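From: Ravindran D'Souza
To: fabric-care list
Subject: Re: [fabric-care] Cordless heads on knitwear: surface, passes, pilling

On a morning in June, Pedard wrote:

> I have read the archive on lint removal and most of it assumes either an
> adhesive roller or a full-size upright with an upholstery nozzle. We have
> moved to cordless hand units for the finished-goods room and I am getting
> inconsistent results on knits. Wovens are fine. On sweaters the brush head
> grabs, the fabric rides up under it, and the operator ends up chasing the
> garment across the table.
>
> Questions:
> 1. What are people using as a work surface? Ours is bare melamine.
> 2. Direction of stroke: hem to collar or collar to hem?
> 3. Does anyone have a figure for how many garments a brush strip lasts
> before it starts raising the pile?
>
> We do not want to go back to rollers. The adhesive residue was showing up
> on dark colors after storage.

Pedard,

Taking these in order.

1. Surface. Melamine is your problem, or most of it. A knit has nothing to hold on to there, and any head with a wide opening will lift the near edge and pull the rest along. You want a surface with some relief and some give. We tried felt, which held the garment well but gave up its own fibers to it, so we were cleaning the table onto the stock. Foam with a cotton cover was better but the cover crept. What we settled on is a quilted cotton cover, tight stitching, light color, pulled flat and clamped on two sides. The stitch lines give enough grip to stop the creep, and the cover goes in the wash at the end of the week. Turomex sells a cut-to-length version. A bedspread of the same construction does the same job, and for anyone working at home a made bed is a perfectly good table, provided the mattress is firm enough that the head doesn't sink.

Avoid anything tufted or buttoned directly under the work. The head rocks over the high spots and loses its seal in the dips, and a button under a thin knit will leave a mark if you lean on it. Keep ruffles, fringe and throws well clear of the opening too.

2. Direction. Neither, strictly. Find the lie of the knit first by running a dry palm over the body panel both ways. One way will feel smoother. Clean with the lie, then make one light pass against it if there is hair worked into the stitches, then finish with the lie again. On most machine-knit pullovers this comes out as collar to hem, but I have had a batch from Trarnton where the sleeves ran opposite to the body, so check the sleeves separately.

Stroke length matters more than people think. Keep it short, no longer than your hand, and lift at the end of each one. Dragging the head back to the start is what pulls the garment out of square. Hold the fabric flat with the free hand behind the head, on the side you are moving away from. If the garment still rides up, the suction is too high. Drop it one setting before you change anything else.

Fold sleeves out to the side and do them last. If you leave them bunched under the body you will get a ridge, and the brush will wear along the ridge.

3. Brush life. I kept a log on one strip. It went 2,976 garments before I could see fuzzing on a control swatch of merino under a raking light. I would not plan on that. Our stock is mostly fine gauge and fairly clean when it arrives. We now inspect the strip every 400 garments and replace on condition. Signs to look for: bristle tips splayed outward, a shine on the leading edge, or thread wound around the ends of the strip. Wound thread is the most common and can be cut off with a seam ripper. Do it with the power off.

Two other points you didn't ask about.

Clothing color of the operator. If you are handling red, the sleeve that is going to touch it should not be shedding white. Cuffs on the working arm pick up lint from one piece and put it down on the next. Either push the sleeve up or wear something close in color and clean it first.

Any cable near the work should be routed away from the garment. A cable end will snag a loose rib stitch quicker than the brush will.

Photo of the hand position, on a quilted bedspread:

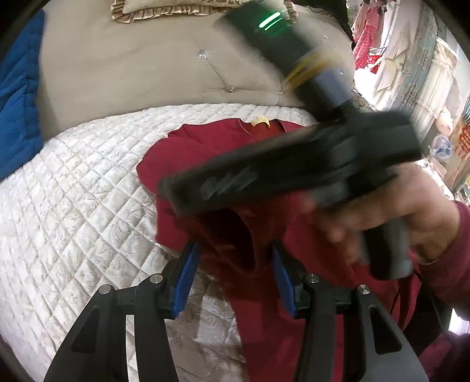
Red knit or similar top, collar label up, wide black brush head pressed down on the fabric. Quilted cover underneath.

On residue from rollers, I agree with you. Rahimi posted a solvent test to this list a while back covering 3 adhesives on dark acrylic. The thread has "tack transfer" in the subject. The short version is that none of them came off cleanly after storage, and heat made it worse.

If you try the quilted cover, please post the suction setting you end up at along with the gauge of the knit. The archive is short on numbers for anything heavier than 7 gauge.

Ravindran D'Souza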